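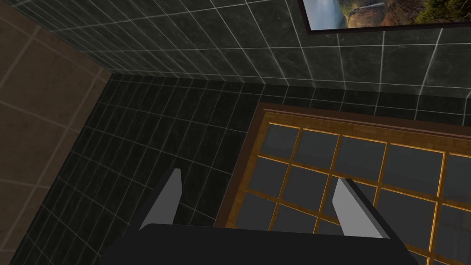 Reading time: 3 minutes

I have been grinning since Monday, so you'll have to put up with a long one. The door policy works in rooms it has never met! Not every time, and not gracefully, but often enough that I ran the whole evaluation again from scratch before I let myself tell anyone.

Some background for those who missed the July post. Storkton is my home project for teaching a two-armed robot to do household jobs entirely in simulation. Doors are the job I keep coming back to. You have to get a hand to a small bit of metal, hold on to it, and then move your whole self out of the way of the thing you're pulling. People do it with a cup of tea in the other hand. My robot spent most of last spring pushing on the hinge side.

The old version, Irura, learned from demonstrations in one room. I drove the arms myself, recorded 800 tries, threw out the ones where I had fumbled it, and kept 756. It learned that room beautifully. Then I swapped the wall tiles for a different colour and it fell to bits. It had learned the tiles. I suspect it was using the grout lines as a sort of ruler to judge how far off the door was, and when the lines changed spacing the hand stopped short and closed on air.

So Hodex, the new one, gets the same 756 demonstrations, but every one is replayed with the room dressed differently. Walls, floors, pictures, lighting, the lot. The arm movements stay the same and only what the cameras see is changed. This is a well-worn trick and I claim no credit for it. What I hadn't seen done quite this way is the second part, which came out of a long phone call with Rosalinda Javier. She asked why I was changing everything at once. Why not change one surface at a time, and make the policy give the same answer before and after?

That is more or less the whole method. Take a moment from a demonstration, redraw it with one surface changed, and add a penalty if the two predicted actions disagree. The first few thousand steps look awful (I nearly stopped it twice) and then the curve drops away and the hand starts going for the handle.

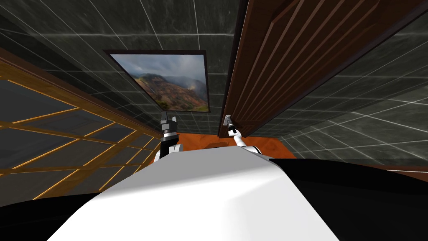

Right gripper at the handle plate, left one open and empty.

I love the dark rooms best for testing. Dark tiles, dark door, a landscape on the wall that has nothing to do with anything, and big gridded panes that the old policy would have found far more interesting than a little pale handle plate. If it can cope with all that, I start to believe it.

Now the numbers. I gave each version 100 tries in rooms kept out of training, with a different starting spot each time. Irura opened the door on 2 of them. Two! Hodex managed 61. I then ran Hodex with the ordinary mixing and no penalty, to be fair to the simple approach, and got 44. So plain variety does most of the lifting and Rosalinda's idea adds a good chunk on top.

The failures are more varied than they used to be, and I'm oddly fond of them. A fair few are good grasps followed by a bad pull, where the arm goes one way and the base goes the other. Some are the wrist coming in at a slant and knocking the handle instead of taking hold of it. The wrist cameras ought to help there – they see both fingers the whole time – but I don't think the policy pays them much attention yet. I tried blanking them during the last stretch of the reach and the score hardly moved.

That's the next job. I want to hide the head camera now and then during training so it has to lean on the wrists. Sethi, my elderly desktop, is chewing through the first run of that as I type, and the spare room is lovely and warm.

If you've tried the one-surface-at-a-time idea on drawers or cupboards, please write to me. I have a drawer task half built and would like to know how wide to set the penalty before I spend another week of electricity finding out.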